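Subject: Re: [hebden-residents] Group rate for upholstery and mattress cleaning
To: hebden-residents list

On the Waltura offer, a neighbor on the second floor wrote:

> Hi all, following up on the flyer that went under the doors in May.
> Waltura will do sofas, armchairs and mattresses for the whole building
> at $169 a unit if at least 15 households sign up. That covers one sofa,
> two chairs and one mattress, any size. They use a hot water extraction
> machine and a plant-based solution that they say kills 77 percent more
> dust mites than ordinary shampoo. Everything is dry in two hours and
> the fabric protector is included for free.
>
> We used them for our sectional and were very happy. The crew was polite
> and the couch looks new. I'd like to send in the list of names by the
> end of the month, so please reply here if you're in. They take a
> deposit when you sign up and the rest on the day.
>
> Also, they told me the price goes back up after this, so it would be a
> shame to miss it.

I'm glad the sectional came out well, and thanks for doing the legwork. I'm not signing up yet, and before anyone else pays a deposit I'd like a few things in writing.

First, the 77 percent. More than what ordinary shampoo, and measured how? I wrote to Waltura through the form on their site and got back the same flyer as an attachment. I then asked for the test report and was told it belongs to the maker of the solution, Weltier, and that they couldn't share it. Maybe so. But then they shouldn't be putting the number on a flyer, and we shouldn't be passing it around as if one of us had checked it.

Second, the drying time. I've had upholstery extracted twice, by two different companies, and both times the seat cushions were damp the next morning with a box fan on them all night. Two hours might be true for a thin synthetic cover in a dry room with the windows open. I don't believe it for a mattress. If you put sheets on a damp mattress you can end up with a worse smell than the one you paid to get rid of. Has anyone here had a mattress done by them, as opposed to a couch? I'd really like to hear how it was that night.

Third, fabric. The flyer says "safe for all fabrics." No water-based method is safe for all fabrics. Look under your cushions for the tag with the cleaning code. W means water-based cleaners are OK, S means solvent only, WS means either one, and X means vacuum only. My armchairs are S. When I called and asked what the crew would do with an S chair, the person on the phone said they'd "go light on the water." That's the wrong answer. If you have velvet, silk, rayon or anything old, please ask the same question and see if you get a better one.

Fourth, the "free" protector. Ask what it is and whether you can say no. Some of us have cats and small kids who spend half the day with their faces in the couch. I'd want the name of the product before it got sprayed on anything of mine – and if it's free, skipping it shouldn't be a problem. When I asked if I could skip it, I was told it's "part of the system."

Then the money. $169 is a decent price for a sofa, two chairs and a mattress if that's where it ends. Read the small print on the back, though. Stairs, pet treatment, "heavy soil" and sectionals over five seats are all extra, and the crew decides on the day what counts as heavy soil. So my question for the second floor is a simple one: what was the total on your bill? You don't have to tell the whole list, but it would help.

I also don't like the deposit. What happens to it if we only get to 12 or 13 households? The flyer doesn't say. I asked and was told it would be "applied to a future service," so in other words you don't get it back.

For comparison I called Kekport, the place that did the hallway carpet on our floor. They quoted me by the piece and it came out a bit higher. But they send somebody to look at the tags first, they test a hidden spot on the back, and they don't take anything up front. They told me to plan on overnight for cushions and longer for a mattress. They also said if all I wanted on the mattress was to get rid of dust, a slow pass with a good vacuum and a zippered cover would do most of it. I tend to trust a company more when it talks me out of part of the job. I have no connection to them and I'm not proposing a second group deal.

If people still want to go ahead with Waltura, fine, but could we get these from them first, in one email that everybody can see:

- the full price with every extra listed
- what happens to deposits if the group falls short
- what they do with S and X fabrics
- the name of the protector, and a yes or no on leaving it out
- who pays if a color runs or a cushion shrinks

As for the price going back up, I kept last year's flyer. Same price, same "limited time." I'll scan it if anyone wants to see it.

One more small thing. Whoever does end up booking, with anybody, please warn your neighbors about the hoses. Last time there was one running down the east stairs all morning and the door was propped open for hours.

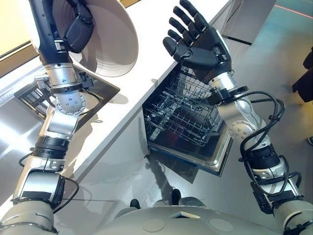

The extraction machines are loud as well, and they trip the breaker on our side if somebody plugs in on the hallway outlet. Ask the crew to use the one by the laundry room. And if you've got an old bill from Waltura in a drawer, send it to me off list and I'll add it to what I have so far.

3C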